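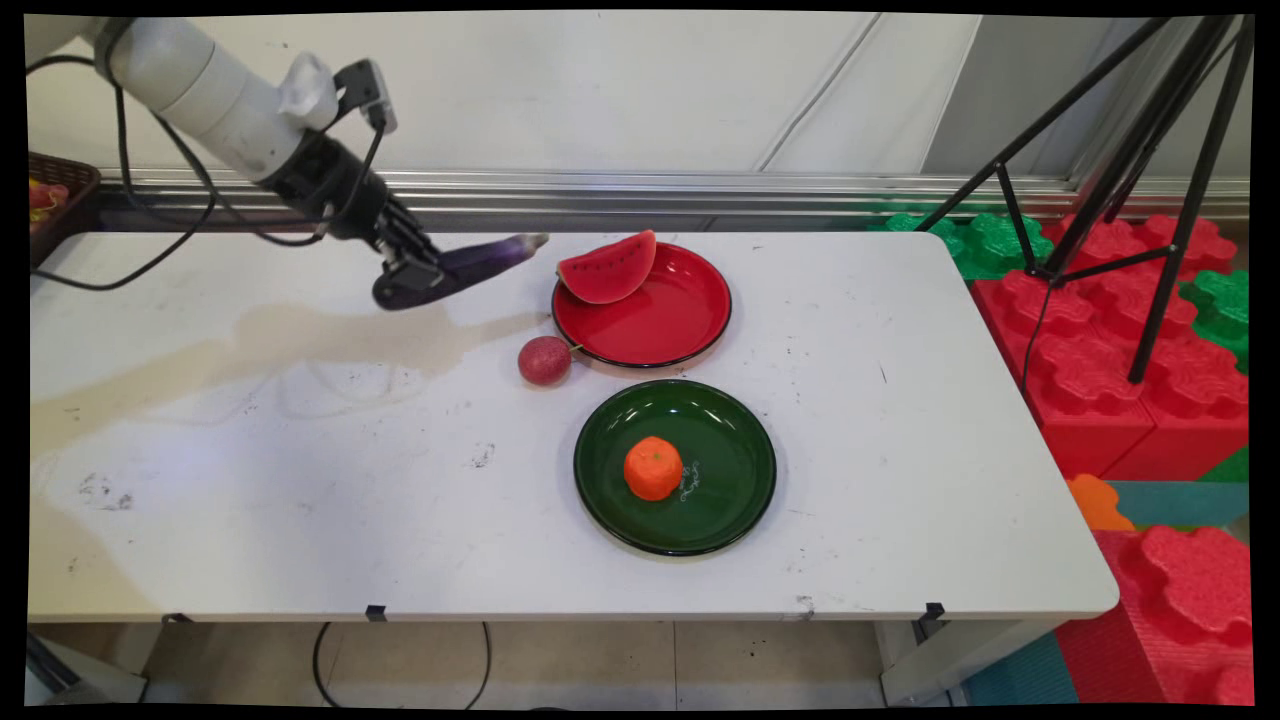
Nida recipe cards, v2

Transcribed index cards and notebook pages, home cooking, mostly vegetables. One big CSV plus a folder of plain text files. Typed up by Britt-Marie Strömberg and Jianhua Fang. Last touched Jan 27, 2023.

What you get

cards.csv, one row per recipe, 174 rows
text/, same recipes as plain text, original line breaks kept
units.csv, lookup for old measures
names.csv, vegetable names, see below
CHANGES.txt, short

UTF-8 everywhere. Comma separated, quotes around anything with a comma in it. Excel on Windows will mangle the ö's if you double click, use the import dialog.

Where it comes from

Two card boxes and a spiral notebook. The bigger box is the Ljungberg one (source = L in the table), the smaller one came with it in the same lot (source = M). Notebook is N. Most cards undated. The few dates we found are in date_written, everything else blank, we did not guess.

11 cards were too far gone to read. Left out, ids skipped, so yes there are gaps in the numbering.

Columns

id: letter plus number, L004 etc. Never reused
title: as written, spelling mistakes included
title_clean: our version
main_veg: one value from names.csv
servings: integer or blank. "feeds everyone" is blank
ingredients: separated with a pipe
method: free text
oven_f: Fahrenheit. "hot oven" goes to 425, "moderate" to 350, and oven_guess is set to 1
minutes: total, only if the card says so
notes: whatever was in the margins
typed_by: BMS or JF

Vegetable names

The messy part. Cards say eggplant, egg plant, aubergine, and once just "the purple ones". All of them go to eggplant. Same deal with zucchini / courgette / "small squash". Scallion and green onion merged. Squash on its own stays squash, becuase it could be anything.

names.csv has 36 entries in the clean column. If you think a merge is wrong, the untouched wording is still in ingredients so you can redo it yourself.

Eggplant is the biggest group, 28 recipes. Cabbage next. After that it drops off quick. Don't use this to say anything about what people ate in general, it's a couple of households who liked eggplant.

Units

"Teacup", "glass", "a knob", "butter the size of an egg". Kept as is in the ingredients. units.csv gives a gram or ml figure where we could agree on one. Where we couldn't, blank. Britt-Marie measured the teacup with water three times and got three answers, so that row is the middle one.

Known problems

- N recipes run over page breaks, two may be spliced wrong (N017, N018)
- salting step missing from a lot of the eggplant ones, probably assumed, we did not add it
- minutes does not say if soaking is included. Varies
- L060 and M009 are nearly the same recipe, kept both
- Canning and pickling times are copied straight from the cards. Not checked against modern guidance. Do not can from this file!!

Changes since v1

Added source M. Split notes out of method. oven_guess column is new, v1 mixed real and guessed temps together, please dont use v1 for anything with temperatures. Fixed the broken quotes in row L112.

Reuse

Do what you want with it, say where you got it. Personal names on the cards are cut down to initials, keep it that way.

Corrections

Send the id, the column, and what it should say. Jianhua goes through them in batches, next one planned for December. Guesses at unreadable words welcome, mark them as guesses.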